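Part-Time Archive Indexer – Osance Local Records Office

The Osance Local Records Office holds parish registers, property ledgers and trade directories for the town and the surrounding farm districts. One part-time indexer is needed to extend the finding aid for the Flavard deposit, a set of 741 bound volumes received from the former county surveyor.

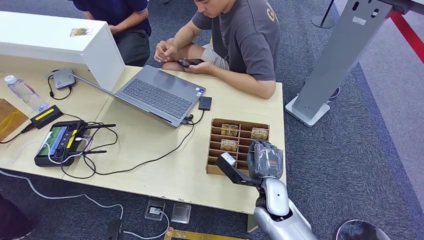 The indexer reads each volume, records personal names, place names and dates in the office database, and flags pages in need of repair. Entries follow the house style sheet. Spellings are copied as written, with the modern form added in a second field.

Hours are 16 per week, worked over 2 days, one of which must be Thursday. The contract runs for 17 months and starts in February. Work is done on site at the Gultska Street building. Remote work is not available for this position – the volumes may not leave the premises.

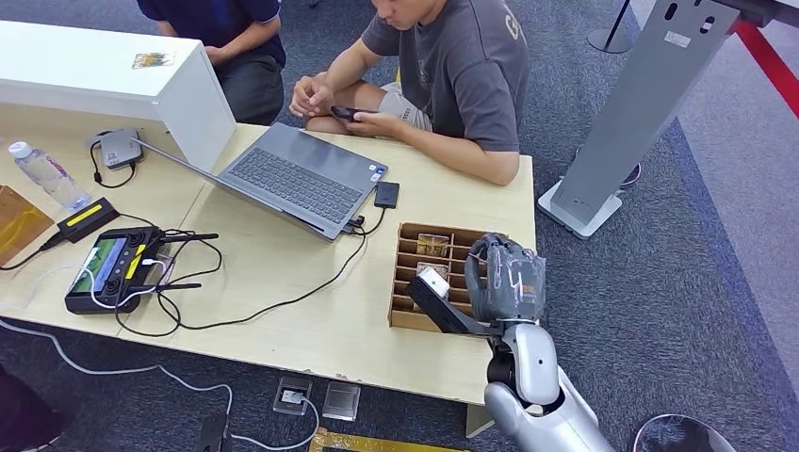

Applicants should have:
- a degree or equivalent work experience in history, archives or library science
- the ability to read handwritten English from the 19th century
- accurate typing and basic spreadsheet skills

Experience with the Honkanen cataloging system is useful but not required. Training is given in the first month. Volumes may be heavy; carts and book supports are provided.
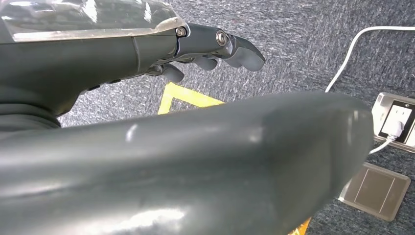 Send a resume and a one-page cover letter to the personnel desk. Shortlisted applicants will complete a short transcription test on paper before the interview. Travel costs are not refunded.

Contact the Office | © Osance Local Records Office | Back to top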